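### 3.2 Gathering the examples

Parico learns only from what people show it, so we were delighted to record 1378 runs of the ornament task by hand.

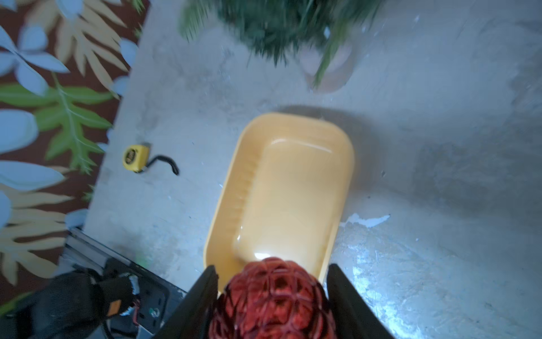 *Ông, Rerker Laboratory, Prutgate. Draft of 26 Jul 2021*

**Figure 4.** Wrist and fixed views from the ornament set.

Each run is saved whole, slips included. A clumsy grasp with a good recovery teaches the model a great deal!
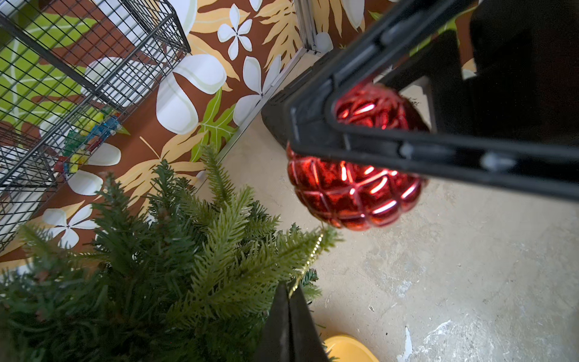
We dropped 74 runs with gaps in the joint readings and kept every other one, slow ones too.

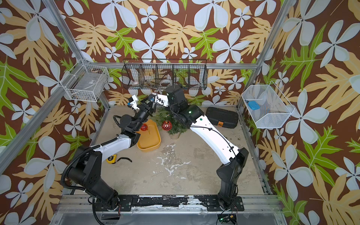 Variety matters more to us than speed. Between runs we shift the starting places by hand and note the new layout. With two arms nearly meeting above the plant, as in the last panel of Figure 4, a small shift can change which arm should go first, and these are the runs we most enjoy collecting.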